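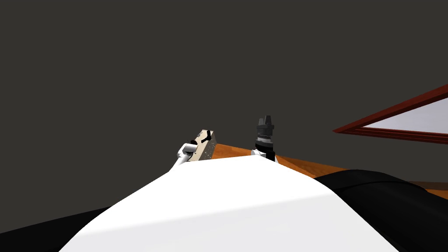
Figure 1. Simulated workspace seen from above and behind the robot, with a beige block held in the left gripper.

Collecting Demonstrations in Simulation for a Two-Arm Pick-and-Hand-Over Task
Project report, Dundmont, December 7, 2023

1. Purpose

The project goal was to gather examples for a policy that learns to pick up a block and pass it from one arm to the other. No real hardware was used. All episodes were recorded in the Nulo simulator, using the two-arm model and table setup supplied by the Clillby course repository.

2. Setup

The virtual camera sits above and behind the robot body. From this position the body hides the near edge of the wooden tabletop and part of the area in front of it. We kept the view anyway, as it matches the input the policy will receive. The two grippers differ in shape, so open and closed limits were stored separately for each side. Background and lighting were fixed for all episodes.

Each time step stores the rendered view, joint positions for both arms, and the two gripper commands. Depth was dropped in November after the files grew too large for the shared disk.

3. Procedure

Operators drove the arms by hand controller, one controller per arm. An episode was divided into four phases: reach, grasp, transfer, release. Phase labels were added afterward with the Ruotsalainen labeling script, which marks a change whenever a gripper command crosses its threshold. Figure 1 belongs to the period between grasp and transfer - the left gripper has the block and the right gripper is empty.

The block start position was drawn from a grid of six cells. Two operators recorded every cell, so that the data would not follow one person's habits.

4. Problems

The labeling script placed the transfer boundary too early when an operator squeezed the controller twice. These episodes were relabeled by hand.

Tilted grasps were harder to judge. With the block held at an angle, the second gripper has less free surface to close on, and operators often turned the wrist before continuing. We kept these episodes - the correction is useful training material - but flagged them so they can be left out of a run.

Occlusion remains open. Blocks placed in the two nearest cells are hidden behind the body at the start of an episode, and the policy has no image evidence of where they are. A second camera above the table is the next change to test.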